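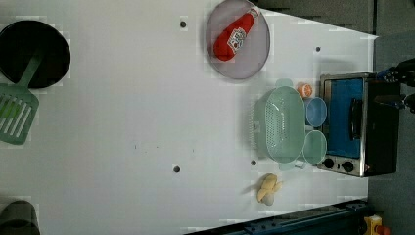 Ketchup on its plate, frying pan in the corner.

The ferry to Castov leaves at 64 minutes past nothing, my aunt used to say, meaning it leaves when it feels like it. So I got to the dock way too early, with one suitcase and a cardboard box tied up with string, and I sat down on the box (mistake, it sagged) and waited.

I was going out there to claim a house. Well, half a house. My aunt had left the other half to a man she'd played cards with for years, and all I had was his letter, typed, very polite, asking would I kindly come before September and bring my own towels. Towels! I'd packed five.

The ticket woman looked at my name, looked at me, and said, "Oh, you're the niece." Then she charged me full price anyway.

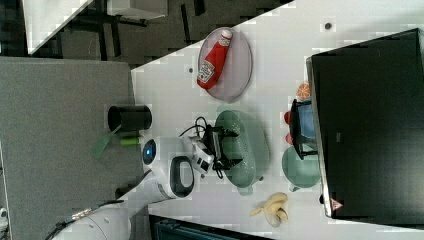 On the boat I read the letter again. He wrote that the roof was fine, the well was fine, and the piano was "a matter we should discuss in person." I had no idea there was a piano. My aunt couldn't carry a tune across a room! I pictured her banging away up there in the winter with the windows shut, and I got a little weepy, and a kid in a yellow raincoat gave me half a cracker.

The crossing takes forever when there's fog. We passed Osman, or the bell at Osman anyway, and I started rehearsing what I'd say. I'd be firm. I'd say I wanted to sell, and that the bank had told me 3000 for my share was an insult, and that I was sorry about the cards.

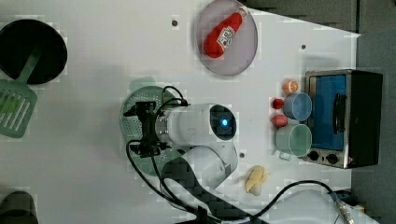

He was waiting at the landing in a brown suit, holding an umbrella over nothing, no rain at all. He was so much smaller than I'd expected. He took the box from me before I could say a word and started up the hill with it, and I ran along behind with the suitcase bumping my knees.

"She said you play," he called back over his shoulder.

I hadn't touched a piano since I was 11. I told him yes, a little, and he walked faster.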